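Desk Drawer Boxes: Gallery

Every couple of years somebody decides that the cure for a messy table is a small plastic box with a drawer in it. Starmont's spring catalog lists 61 of them, in gray, darker gray and a blue that looks gray. I have bought a few over the years and I remain unconvinced.

The pitch is always the same. Small things get lost, so give the small things a home. Fine. But a drawer is a place where you can't see what you own, and I've bought the same tape measure twice on account of a very tidy drawer. A coffee mug with the scissors sticking out of it never did that to me.

Lerier says its slide is tested to 3000 openings. I would like to know who opened it and how much was inside at the time. An empty drawer glides beautifully. Put in a stapler, some loose batteries and a roll of packing tape and see how it glides then.

I'm also tired of the molded tops. Makers love a shallow round recess – for paper clips, or a cup, or coins, depending on which leaflet you read. Mine collect dust and the odd eraser crumb. A flat top would let me stack something on it.

What I will grant is that a drawer is a better place for a blade than an open tray. A utility knife rolling around under a pile of mail is a bad idea, and even I put mine away at night. One knife, one drawer, nothing else in there with it. That's a lot of box for a knife, and it takes up table you could be working on, but I still have all my fingers.

The Toprak version adds a divider. It comes out the first week and lives in a closet.

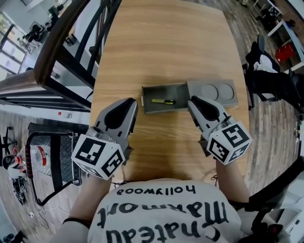

One knife to a drawer, as I said, and I'd stick to that. The day a second thing goes in, a third follows, and by December you're digging under receipts for the blade. If you need room for more than that, get a shelf and leave the drawers to people who enjoy forgetting what's in them.

Related galleries
Pegboards, and why mine is half empty
Zekis stacking trays after a year
Cable boxes that hide nothing
Jars with lids
Rolling carts for small rooms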